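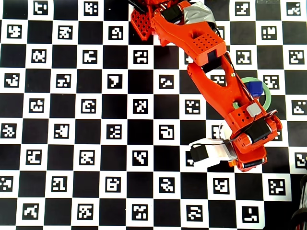

The orange arm over the marker board, with the green ring beside it.

How to run a small arm demonstration at your open day

We had such a lovely time showing the arm at the Pedeseck open day in December that I promised to write down how we do it, so do borrow whatever is useful!

Start by laying the board flat and taping any cables well back along the arm. Put out the ring and a cube or two, and leave plenty of bare squares between them (crowding makes it hard for people to follow). Run through every move slowly before the doors open.

Let visitors in by groups of 3, and allow 20 minutes for each.
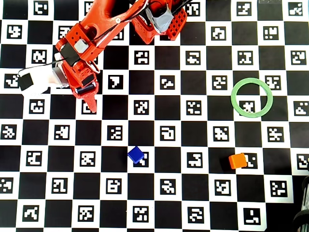
Heather Skinner wrote afterwards to say that her group at Swai gives each child a turn at choosing which cube goes first, and that the queue moves much better for it. We shall be trying that next time.

Keep hands off the board while the arm is powered, and say so cheerfully at the start of every turn. When a group has finished, park the arm, put the pieces back and have a sip of tea before calling the next one in.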